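Home collection with the hand-held gripper: frequently asked questions

Netard project, Norley office. Last changed in October.

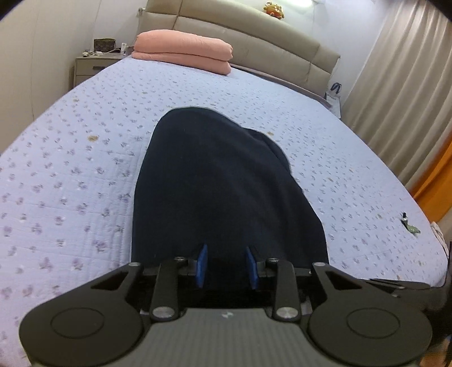 Dark garment on a bed, seen from the gripper's own camera.

What are you collecting?
Short recordings of people handling clothes and bedding with a hand-held gripper. The recordings are used to train a system that learns from examples. So far we have 686 accepted recordings from 23 homes.

Do I need to tidy up first?
No. Leave the bedside table, the pillows and anything on the headboard as they normally are. Please put away letters, medicine labels and family photos, as these could identify you.

Which clothes should I use?
Your own. Dark, plain items are welcome - we are short of them, and they are harder for the system than bright ones. Patterned sheets underneath are fine.

How should I lay the garment out?
However it falls. Creases and folded-over edges should stay as they are at the start of a recording. Please don't flatten the garment between attempts.

How do I hold the gripper?
With one hand, fingertips pointing away from you. Keep both finger pads in view of the camera and approach slowly. Your other hand stays out of the way unless the task card says to use both.

How long does a recording last?
Most take 19 seconds or less. Stop after 2 minutes even if the task isn't finished.

I dropped the garment. Should I delete the recording?
No, keep it and mark it "dropped" on the sheet. If you picked it up again, carry on to the end and mark it "recovered". Annelies Marti checks all marked recordings herself.

Can other people be in the room?
Yes, if they have signed the consent form. Otherwise ask them to wait next door. Sound is not recorded.

What about pets?
Same answer, without the form.

Who sees the recordings?
The Netard team and the labelling staff at Pretex. You can withdraw a recording at any time before it goes into a training set - after that we can only leave it out of the next one.

The gripper feels stiff. What should I do?
Stop using it and write to Edeltraud Mayrhofer, who will arrange a swap. Please don't oil the joints.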